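Kimurmont's shared lunch returns in October with 14 new kitchens
2023-07-22
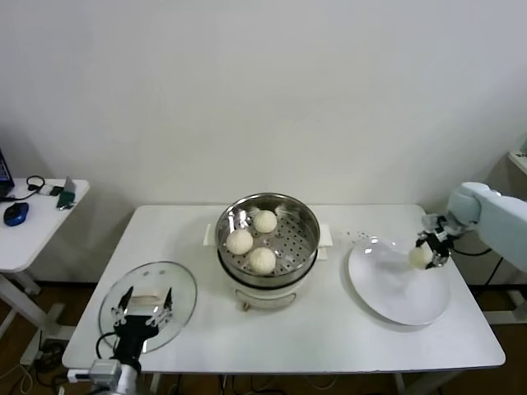
Ikechukwu Nwachukwu said he had eaten on his own at his desk for most of last winter, and that the first shared lunch he went to in Kimurmont was the first time he learned the names of the people on the floor below. He has been to nearly every one since, and he is now on the rota to cook.

The Kimurmont Shared Lunch is coming back for a second season, and it is going to be a good deal bigger. From October, 14 more kitchens across the town will open their doors at midday for anyone who works, studies or lives nearby and would like to sit down to something hot with other people. They join the four that ran the first season, in the library annexe, the Ekpo Street hall, the old ticket office and the canteen at Clutetti, the bookbinders.

The idea is as simple as it was last year. Each kitchen picks one day a week and cooks one dish. People sign up by the evening before, turn up at twelve, eat, and help clear away if they have time. There is no set price. A tin by the door takes whatever people want to put in, and the money goes on the next week's shopping.

We served 632 lunches in the first season, and 91 people took a turn at cooking. Plenty of them had never cooked for more than their own household before! Some brought family recipes written on the backs of envelopes, and some brought nothing but a good knife and asked to be told what to chop. Both were very welcome. We had pea soup, jollof rice, dumplings, a fish pie that ran out before the second sitting, flatbreads, steamed buns, two sorts of dal on the same day (there had been a mix-up over the rota) and an apple cake that people still ask about.

Damilola Abubakar, who runs the shared lunch with Elura, the Kimurmont neighbourhood group, said: "I hoped we might fill one long table. By the third week we were borrowing chairs from the hall next door. What I loved most was the noise – people who had walked past each other for years, all talking at once about whether you should put nutmeg in potatoes. I can't wait to hear that in more rooms."

The new kitchens are spread more evenly than the first four, which were all on the station side of the river. Seven of the 14 are on the far bank, where people told us last year that they could not get to a lunch and back inside a break. Two are in schools and will open to parents and neighbours as well as staff. One is in the back of the bicycle repair shop on Ekpo Street and has room for a single table, so do sign up early for that one.

We have made a few changes after listening to what people said in the spring. Every kitchen will now put its dish and a full list of what is in it on the door and on the sign-up sheet by the afternoon before. There will be a meat-free choice at each lunch, and where the main dish is already meat-free we won't make a second one. Sittings will last 40 minutes, with a second sitting at the bigger halls. Children are welcome everywhere, and high chairs are on their way to the library annexe and Ekpo Street.

We are also starting cooks' evenings, held once a month in the Clutetti canteen. They are for anyone who would like to try cooking for a crowd before doing it for real, and they cover the dull but useful things: how much rice to buy, how to keep a big pan from catching, what to do with leftovers, who has the key to the store cupboard. Bring an apron and a box to take some supper home in.

Would you like to cook, wash up, lend a large pan or simply come and eat? Sign-up sheets will be at the Elura office and at each kitchen from the last week of September. You can put your name down for one lunch or for the whole season, and you can come alone – lots of people do. If your workplace has a kitchen that stands quiet at midday, we would love to hear about that too, as there is still room on the rota for the new year.

Notes for editors

Elura is a neighbourhood group in Kimurmont. It also runs the tool library and the summer seed swap.

Damilola Abubakar and several of the first season's cooks are happy to be interviewed. Reporters are welcome at any lunch, and should let the kitchen know the day before so that there is enough food.

Press contact: Damilola Abubakar, Elura, Ekpo Street, Kimurmont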